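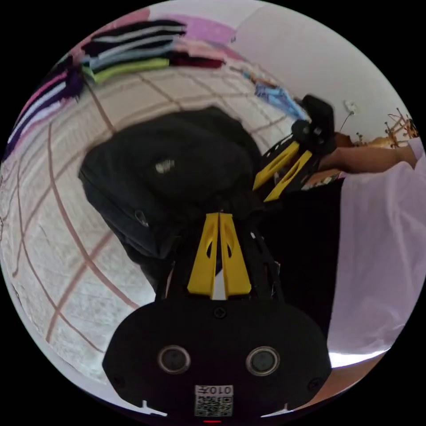

June 2023

Third morning at Urden. Slept badly the first night and well since. The rain stopped before breakfast, so I did the long walk I had been putting off, up past the reservoir and over to Tovham by the old drove road. I left after two cups of tea and a boiled egg and took the paper map, the phone being no use up there.

The first mile is all gate and stile. Someone has replaced the bad stile by the sheepfold with a metal kissing gate that clangs so loudly the ewes lift their heads. Past that the track goes between two walls and was mostly water. I kept to the left bank until it gave out and then walked in the stream like everybody else must do. Both boots leaked. I bought them in November and they have had very little use, so I shall write to the shop.

Curlews on the top, and a lot of skylarks. I heard a cuckoo once, a long way over towards the plantation, and stood still for a good while hoping for it again. It was late in the year for it, I thought. The trig point is at 239 metres, lower than I had remembered. It felt like a proper hill when I was a girl and we came with Dad and the flask. I ate one sandwich there, out of the wind, and kept the other.

The church at Tovham was locked, with a number to ring on the door. I didn't ring it. I sat in the porch and read the notices instead. They need 2,000 pounds for the lead on the north side and there is to be a plant sale. The yews have been cut hard and look sore. I found the Awad grave again, the one with the carved pears, and it has had its lettering cleaned. I could read the second date for the first time.

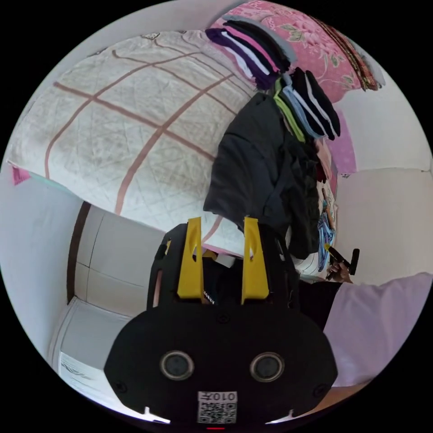 After that I went down to the shop for a stamp and a loaf. The woman there told me the bus no longer comes up from the main road except in school term, and so I had the whole way back to do on foot. I went by the lower path through the hay meadows, longer but flat. Yellow rattle all through the grass, and ragged robin in the wet corner by the culvert. One orchid near the fence, past its best. I didn't have the flower book with me and couldn't say which kind.

It was 3 o'clock when I got in. Boots stuffed with newspaper and put by the back door. Bath, then soup, then the loaf with the end of the cheese. I had meant to lie down for ten minutes and slept for an hour and a half, and woke up not knowing where I was.

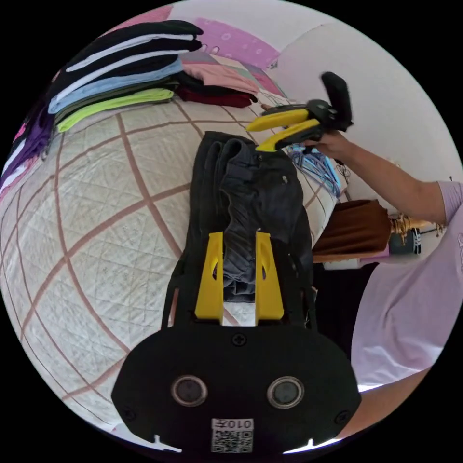

The bedspread at Urden, white quilting with the thin mauve-brown lines.

There was a letter from Yu-na Maeng when I got up, forwarded from home. She has taken the job at Nesirano and starts after the summer. She wants to know whether I would look after the tomatoes while she finds somewhere to live, all 18 plants of them. I will say yes, although the greenhouse has a pane out and I must see to that first. She writes a very good letter. Two sides on the neighbours alone.

Spent the evening on the map, marking today's route in pencil. I make it further than I had guessed, and my knees agree. The left one is the worse of the two. If it is no better by morning I shall leave the quarry walk and go along the river as far as the weir and back.

Read two chapters and gave up on the third. The book is too pleased with itself. Wind getting up again now and the gate is banging, so I shall have to go out and tie it.

Must remember: stamps, plasters, ring about the pane of glass, milk.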